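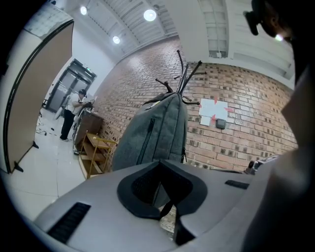
Bandville Community Orchard: progress report, spring through July

We have had a wonderful few months and I'm glad to have so much to tell you! When your grant came through we had a sloping field, a borrowed tiller and a long list of apple varieties. The field now has 316 young trees in it, and all but 11 of them have leafed out.

Planting went faster than we planned. Chia-hao Tse laid out the rows along the contour of the slope (our first sketch had them running straight downhill, so thank goodness for him), and the rain in May soaked in nicely between them. The heavy clay at the Murkeck Road end was the hard part. We dug in compost there and set the trees a little high, and they are catching up with the others.

The water line was the biggest single cost. Bestard gave us a fair price on the pipe and lent us a trencher for the weekend, which left enough in that budget line to add a second tap by the gate. People walking past with dogs have already found it.

Deer got in twice before the fence was closed. Most of the nibbled trees have put out new shoots below the damage, and we'll prune those to shape this winter. The 11 that failed will be replaced with bare-root stock from the Chisholm nursery once they start digging in the fall.

The grafting classes filled up right away. We ran two and could easily have run four! Almost 100 people came between them, a few with twigs from a grandparent's backyard tree wrapped in damp newspaper. Those grafts are in the nursery bed now, labeled by family, and it's a real pleasure to walk down that row and read the names.

Still to do before our next report: mulch the lower rows, finish the tool shed roof and print the variety map. We also want to move 10 of the plums to a sunnier spot once they go dormant. Spending is on track except for fencing, where the corner posts cost more than quoted. We'd like to cover that from the signage line, and I've attached the revised budget for your approval.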